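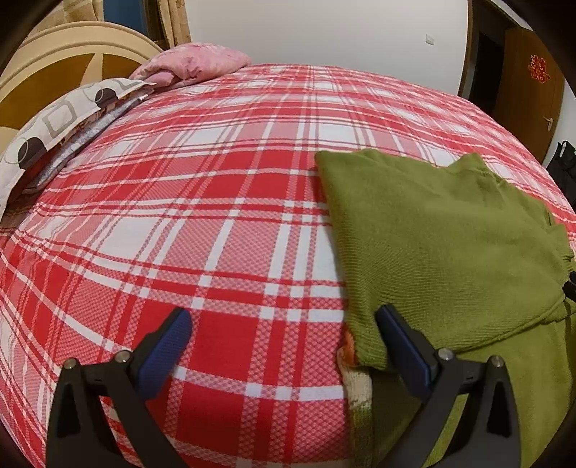

Buying Rural Land: Notes for Session 2

Reading a plot listing, and what to ask before you drive out there

Tutor: Ilaria Morelli
Clanenville evening course in property for beginners

Bring these notes with you, along with whichever listing you picked last time. If you picked the one with the lighthouse, please pick another. It has no land with it apart from the bit the lighthouse is standing on.

1. What a listing is for

A land listing is written to make you get in the car. It is usually truthful in the sense that each sentence, taken alone, could be defended in front of a patient judge. The trouble lies in what the sentences have agreed not to mention.

Houses are fairly hard to hide things in. A surveyor can poke at a roof. A field is just a field, and most of what matters about it is on paper in an office or under the ground. So we read the advert slowly, and then we go and look for the paper.

2. Some common phrases

"Ready to build on." Flat. May also mean that somebody once cut the grass. It tells you nothing about planning permission, and if permission had been granted the seller would have led with it in capital letters.

"Potential, subject to planning." The seller would like to be paid for permission that does not exist. Pay the price of a field, or agree a price that depends on the permission coming through.

"Services nearby." Ask how near, and whose land lies in between. Mains water on the far side of a neighbour's paddock is a conversation with the neighbour, and the neighbour has read the same advert.

"Established access." Could be a proper right of way written into the title. Could be a gap in a hedge that everyone has been driving through since the old farmer stopped shouting. These are worth very different sums.

"Mature woodland setting." Trees, and possibly a protection order on them. Check before you plan the view.

"Seasonal stream." In March you will see a stream. Later in the year you will see a ditch. In a bad winter you may find it in the kitchen.

"Rarely available." Everything is rarely available. Ignore.

3. Access

Start with this, always. A plot you cannot lawfully reach is a very expensive thing to look at over a gate.

There are broadly 2 situations. Either the plot touches a public road, or it doesn't and you rely on crossing somebody else's land. In the first, check that it really touches. A thin strip of verge belonging to another owner is called a ransom strip, and the name gives a fair idea of how the discussion will go.

In the second you need a legal right, and you need to read its wording. Things to look for:

Is it on foot only, or with vehicles?
Is it for farming, or for all purposes? A right to drive sheep may not stretch to a cement lorry.
Does it include laying pipes and cables under the track? Often it doesn't.
Who pays for repairs, and in what share?

We will work through the Pavov track in class. Short version: the buyers had a vehicle right over a lane, no right to put anything beneath it, and a house design with a great many bathrooms. They got there in the end, but the price of the water pipe was agreed by someone who knew exactly how badly they wanted it.

4. Boundaries

The line on a title plan is generally a guide to the boundary, and at that scale the thickness of the ink can be wider than a gateway. Fences are put up by people who were tired, or who had a certain amount of fence. Walk the edges with the plan in your hand and mark anything that doesn't match.

Where it doesn't match, ask the seller in writing. A chat by the gate is pleasant and worth nothing later on.

The Mujić and Adham plots (handout map, both sides of the lane) are a good pair to compare. Mujić has a stone wall that follows the plan nicely the whole way. Adham has a post-and-wire fence that wanders off to avoid a boggy patch and never quite comes back. Both were advertised with "clearly defined boundaries".

5. Water, waste and power

With no mains drainage you will need your own system, and the ground has to be able to soak up what comes out of it. A percolation test means digging a hole, filling it with water and timing how quickly the water goes. Heavy clay does badly. Do the test before you are committed, and don't do it in a drought and then feel clever.

For power, get a written quote from the network operator. The distance to the nearest pole matters, and so does whether that pole has any capacity to spare. People tend to find the pole and stop there.

For a borehole, ask neighbours how deep theirs is and whether it has ever run dry. People with boreholes love talking about them. Allow time.

6. Visiting

Go twice, once in good weather and once after rain. Stand still for a while. You are listening for the road, the quarry and the kennels, none of which will have been in the advert.

Check your phone signal in the place where the house would be, not at the top of the hill where you parked. Try the lane at school-run time, around the same hour as the tractors if you can manage it. Wear boots you don't care about.

7. For next session

Take your chosen listing and underline every claim that could be checked. Next to each one, write where you would check it: title, planning register, utility company, or your own two feet.

Then write 2 questions for the seller that can't be answered with "lovely spot, isn't it".

Keep the whole thing to one page. There are 24 of you and I read them all on the bus.

Session 3 covers planning history and how to read a refusal notice, including the polite ones.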